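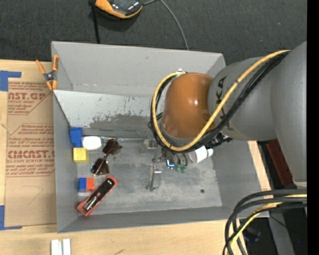
Page last changed: November, 4:15 p.m.

Leckie Public Library
The branch on Melter Street reopens to the public this month after the work on its lower floor. We are posting the details readers have asked for in this thread. Please read to the end before calling the front desk. 1/16

Leckie Public Library
Opening hours are unchanged. Doors open at 9:00 a.m. and close at 7:30 p.m. The children's room closes one hour earlier, at 6:30 p.m. 2/16

Leckie Public Library
The street entrance is again the main entrance. The side door on Clundar Lane is now for staff and deliveries only. The ramp remains at the street entrance, on the left as you face the building. 3/16

Leckie Public Library
Loans made before the closure were extended automatically. If your account shows a due date that fell during the closure, no fine will be charged. Readers who have already paid such a fine may ask for a refund at the desk or by mail. Please include your card number. 4/16

Leckie Public Library
Holds placed during the closure have been kept in the order in which they were received. Notices are going out in batches. Once you receive yours, the item will be held for seven days. 5/16

Leckie Public Library
The local history collection has moved from the lower floor to Room 40, on the second floor. It now holds 3101 cataloged items, including the town directories, the parish maps and the Loketti family papers. 6/16

Leckie Public Library
Of these, 1077 items may be borrowed. The remainder are for use in the room only and are marked with a green label on the spine or folder. 7/16

Leckie Public Library
Requests for the Loketti papers should be made one working day ahead. Readers may have two folders on the desk at a time. Pencils only, please. Bags and coats go in the lockers outside the room. 8/16

Leckie Public Library
Several readers have written about the town newspapers. The bound volumes are back on the shelves, with the exception of four that are still with the bindery. Those years can be read on film in the meantime. Ask at the Room 40 desk for the reel. 9/16

Leckie Public Library
Our head of local history, Khrystyna-Mariia Hordiienko, has prepared a new printed guide to the collection. It replaces the older gray booklet, which gives the wrong shelf numbers for the maps and should no longer be used. Copies are free at both desks. 10/16

Leckie Public Library
A correction to our earlier notice: the guide does not include an index of street names. That index is being prepared separately and will be kept at the Room 40 desk in draft form. 11/16

Leckie Public Library
The reading groups resume in their usual rooms. The evening group will begin again with the novel it had chosen before the closure. The large-print group has room for new members. To join either, leave your name at the front desk. 12/16

Leckie Public Library
Meeting rooms may be reserved again by community groups. Bookings made before the closure do not carry over and must be made again. The form has been shortened to one page, and the fee is unchanged. 13/16

Leckie Public Library
Donations of books are not being accepted at present. Please do not leave boxes at either door. We will announce here when donations open again. 14/16

Leckie Public Library
The library's long-range plan, which runs to 2040, is open for public comment. A paper copy is at the front desk, with comment cards beside it. Written comments should be addressed to Sheena Dow, Director, and will be answered in writing. Section 5, on branch hours, has drawn the most letters so far, and a revised text of that section will be posted. 15/16

Leckie Public Library
Questions about accounts and holds go to the front desk. Questions about the collection go to Room 40, which answers its own telephone between 10:00 a.m. and 4:00 p.m. Replies to this thread are read once each morning. 16/16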